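Support > E-books > Reader app > Closed tickets

November, by Montri Rungrueang

Brilum: chapters out of order after sideloading

Reported: my copy of Đào opens fine on the Brilum reader but jumps from chapter 3 straight to chapter 12, then goes back to 4. It's a wonderful novel (700 pages, and I was up far too late with it!) so I was very keen to get this sorted.

Tried first: deleted the book and sent it across again. Same jump. Changed the font size, same jump. Opened the file on my laptop and every chapter was in its proper place, so the words are all there, hooray.

Then I looked at the contents list inside the file. The publisher, Forier, has named the chapters with plain numbers, and the reader was sorting them like words, so 12 landed before 4. Lovely little puzzle once you spot it!

Fix: renamed the files 01, 02, 03 and so on up to 27, updated the contents list to match, saved, and sent it over again. Chapters now run straight through. My bookmarks went, but the highlights stayed put.
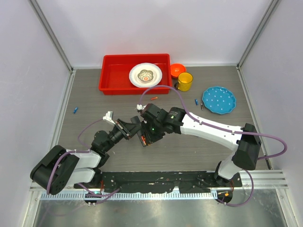

Tabletop with red tray and white plate, two arms at work.

Also tested with Flatness, same publisher, same muddle, and the same cure worked first time. I've written to Forier with both titles and they've promised a corrected file for Đào. If yours has the same fault, add a note with your app version and I'll happily help.

Status: solved, left open for replies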